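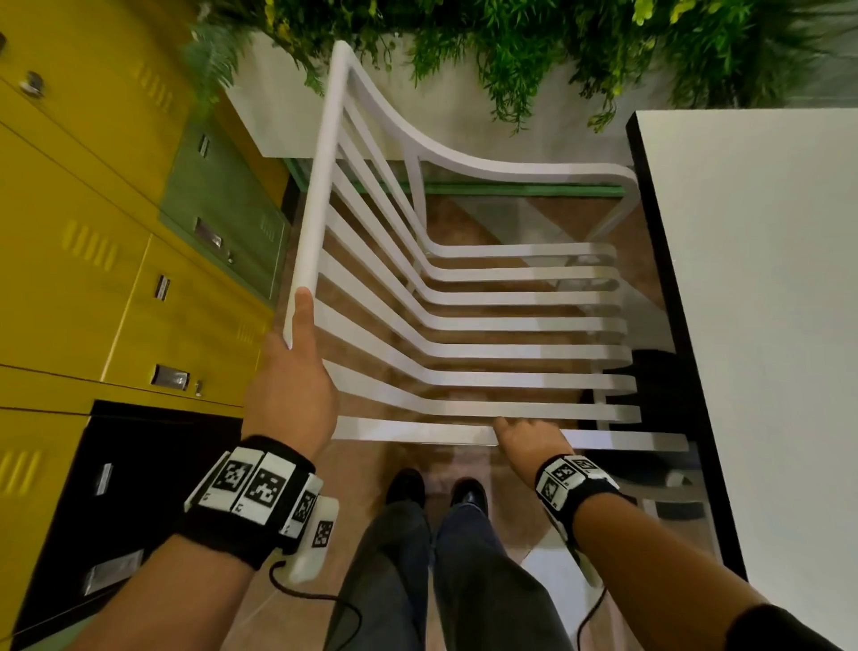

I have read Flor's message twice and I still don't see where the 1966 date for the Vurnik furniture works comes from. The Wiltville plant made crates. Every directory I have looked at says crates, and the one rate book that survives says "crates and boxes." Now we are told it had a seating line with its own designer, and that any white chair with slats that turns up within driving distance must be from it. Take a chair like the one here, with long parallel slats that run down the back and bend where the seat starts, and a curved rail at the top. I like the shape. A great many makers in a great many countries have liked it too, and a bend in a slat doesn't tell you the county.

Quoting the earlier message so people can check me:

> From: Flor Quintero
> Subject: Vurnik chairs, at last!
>
> Good news for those of us who have been asking if Vurnik
> ever made anything but packing crates. My aunt's neighbor
> worked there and remembers "the chair room" very clearly. He
> says it opened in 1966, had 26 people in it, and that a
> designer named Valderrama came over to set it up. They turned
> out 291 chairs for the county schools before the flood. The
> white finish was Flanolent, which was mixed on the premises.
> I think we can put this in the May newsletter as settled.
> If you have a white slatted chair, please look at it again!

I'd ask that we don't print it as settled, and I'll say why point by point.

The memory first. I don't doubt the man worked there. But "the chair room" could be the room where the chairs were kept. My first job had a piano room and we did not make pianos. Did anyone ask him what he did in it, or what machine stood by the door? Those are the things people get right after fifty years. Dates and head counts are what they pick up later, from each other.

Then the number. 291 is a wonderfully exact figure for a man to carry in his head. If it came off a piece of paper, I want to see the paper. If the schools bought that many chairs, the school board had to pay for them, and the board minutes for those years are in the county library, bound, in good shape. I went through 2 of the volumes last winter looking for something else. Desks, yes. Coal, endlessly. I saw no chairs from Vurnik, though I wasn't looking for them and would be glad to be shown wrong.
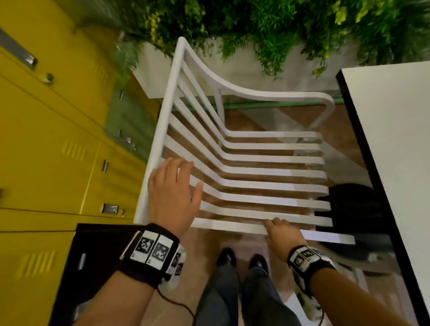
White slatted chair with curved armrest, tipped on its side.

Valderrama is the part that bothers me most. Last year this same list had him designing the bandstand. Before that he was a place – someone's uncle shipped goods "to Valderrama." I would like to see one letter, pay slip or boarding house bill with the name on it before we give him a career.

As for Flanolent, all I can find is one newspaper ad, and it offers the stuff for porch floors. The ad doesn't mention Vurnik or say where it was made. A paint being sold in town is a long way from a paint being mixed at the crate works. And white paint gets put on over other paint, so I wouldn't date anything by it.

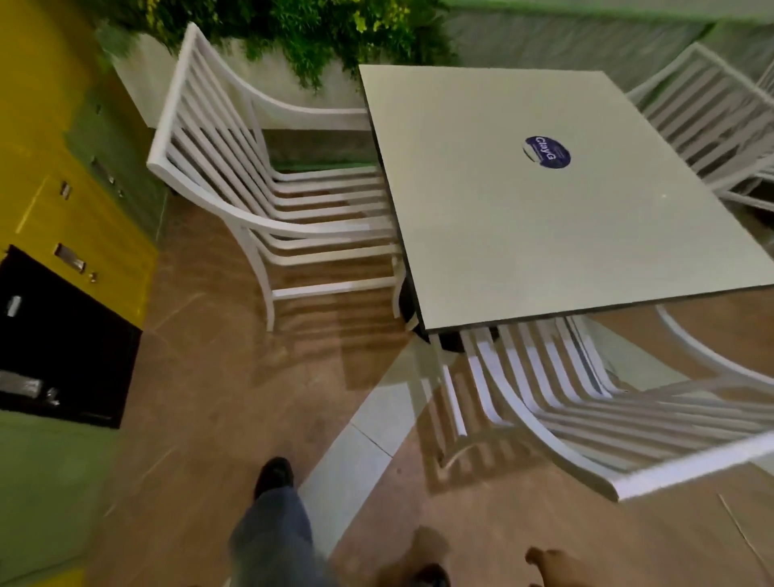
Square table and white chairs with slatted backs.

What would change my mind: a maker's mark on a chair that has stayed in one family, a line in the board minutes, an invoice for bending equipment. Any one of those and I'll write the newsletter piece myself. Until then I'd run it under "Can you help?" with the neighbor's words as he said them and the total left out.

Flor, could you ask him about the flood as well? The only one I know of came up as far as the rail yard – and the works was uphill from there.

Torquil Morrison

Filed under: List archive > Local trades and industry
Last updated: 2019-04-15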